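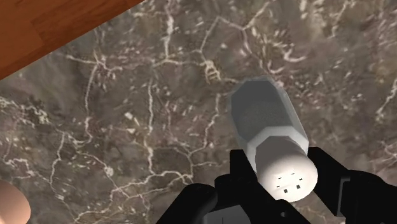
Tsehay Kassa said the inquiry into the Urnham market fire should have held its first hearing by now, and that the delay is hurting the people who lost their stalls.

“We were promised a hearing in May,” Kassa told the Ambaye district paper on Tuesday. “Then we were told the panel had no chair. Then it had a chair and no room to sit in.”

The opposition council member wants the sessions open to the public. The ruling group has proposed closed hearings, with a written report to follow.

“Traders can't check a report against testimony they never heard,” she said. “Open the doors. If a witness needs protection, close them for that witness.”

Kassa is also asking for emergency payments to stallholders before the inquiry ends. Her motion goes to a vote next week, and she expects it to be close — 3 members of the Cemard bloc have not said how they will vote.

Asked if she would accept a smaller payment as a compromise, she said she would look at any written offer.

“So far I haven't seen one,” she said.

The council's press office did not return calls.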